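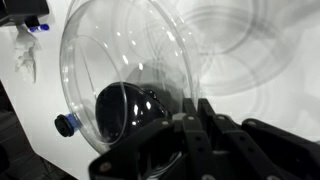
Tabletop work with a clear bowl, seen from the wrist of the arm.

About Jallbridge

Jallbridge records manipulation tasks for companies that train robot arms. An operator shows the arm a task, either by moving it by hand or by driving it from a remote station, and we deliver the recording in a form the client's software can read. We do not build arms and we do not sell trained models.

Our main site is at Clesetthorpe, where 18 stations run on the same table height and the same camera mounts. A second, smaller room at Grajales handles remote work only.

How we record

Each task begins with a written sheet: the objects, the start positions and the end condition. The operator practises until the motion is steady, then records. Hand guiding is used for slow contact work such as wiping or pressing a lid. Remote control is used for most pick and place tasks - it keeps the operator's hands out of the camera's view.

Clear and glossy objects make up a large share of current work. A transparent bowl shows whatever lies behind it, and its reflections move as the wrist moves. We record these items on white tables under fixed lighting and keep the shadows in the data. Clients who want them removed can do that on their side.

A failed attempt is labelled as failed and kept. A recording with a dropped video stream is discarded and repeated.

Homex

Homex is our household collection, opened to clients in April. It covers 324 tasks with kitchen and desk objects and is licensed by task group. The minimum order is 700 recordings. Delivery includes wrist video, joint positions, gripper opening and the task sheet.

Operators

New operators train for seven days before their recordings are accepted. No programming background is required. Open positions are listed on the Careers page.

Page last updated Oct 16, 2019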